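Posted in November
By the Plernberg Local Desk

Running a small-town repair shop for furniture

The shop on the lower end of Plernberg has been in the same hands for 25 years. It takes in chairs, dressers, tables and the odd church pew, and sends most of them back to the people who brought them. The owner agreed to talk on a Sunday, the one day the saws are off, and asked that the shop's sign stay the only name attached to it. The sign says Buthelezi.

The trade was not the first plan. "I was driving a bread truck," the owner said. "A man on my route had a garage full of broken chairs and he was going to burn them. I took five home. I ruined 2 of them right away."

The other three got fixed with hide glue, a library book and a lot of clamps. One is still in the shop office, and customers are asked not to lean back in it.

Chairs remain the bulk of the work. A dining chair gets pushed, dragged and tipped every day for decades, and the joints where the side rails meet the back legs are what give out. People usually try to fix these at home first, with whatever is in the kitchen drawer.

"Screws are the worst," the owner said. "Somebody puts a screw through a loose tenon and it holds for a month. Then the wood splits along the screw and now I'm making a new leg. If they'd left it loose I could have had it apart and back together in an afternoon, plus a night in the clamps."

Asked what people should do when a chair starts to wobble, the answer was short. "Stop sitting in it."

Tables are a different matter. They come in less often, and the complaint is nearly always the top. White rings, burns, nail polish, a kid with a fork. The owner looks at the grain before anything else, and wants to know whether the top is solid or veneer before quoting a price.
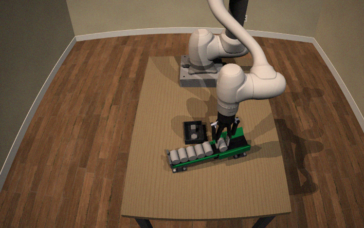
Older veneer can be thick enough to sand once, with care. Newer veneer often can't be sanded at all, and the shop turns down several of those jobs a year. "I tell them to buy a tablecloth. They think I'm being rude. I'm saving them three hundred dollars."

Prices came up more than once. The shop charges by the hour, with a written limit agreed before the work begins. If the job is going to run over, the customer gets a call. That rule dates from an early job on a rolltop desk from Nokunness, which was quoted at a weekend's work and took most of a winter. The owner ate the difference and still sounds sore about it.

"There were 53 slats in that thing and the canvas behind them was rotten. Every one had to come off and get cleaned. I had them laid out on the floor with numbers on masking tape, and then the tape started falling off."

The desk went back. The family sent a ham.

Finishes have changed over the years too. Lacquer used to be the default, but the spray booth was expensive to heat and the smell got into the apartment upstairs. Most pieces now get shellac or a wiping varnish, put on by hand in thin coats. It takes longer. Customers are told to keep hot pans off either one, and some listen.

Lumber is harder to get than it was. The yard at Zokport closed its hardwood shed, so walnut and cherry have to come by truck, and a small order costs nearly as much to deliver as a large one. The shop keeps a pile of old bed rails and broken table leaves for patches. Old wood matches old wood better anyway, the owner said, and it has already done its moving.

There is no apprentice at the moment. The last one stayed four years and left for a boatyard, on good terms. The owner would take on another, but wants somebody who can sweep.

"I mean that. You learn a lot sweeping. You see what's on the floor and you know what got cut and whether the blade is dull. The ones who won't sweep don't look at anything else either."

As for stopping, there is no date. The knees are bad and the eyes need a stronger lamp each year. The bench was raised 2 inches last spring, and that helped. The waiting list runs into the new year, mostly dining chairs – people remember them right before the holidays.

"They call the week before and they want six chairs," the owner said. "I say I can do one. They say, which one?"

Recent stories
Nokunness library extends evening hours
What to do with a cracked cast iron stove
Zokport ferry: winter timetable
Readers' letters, November

Contact the desk | Copyright Plernberg Local Desk | Back to top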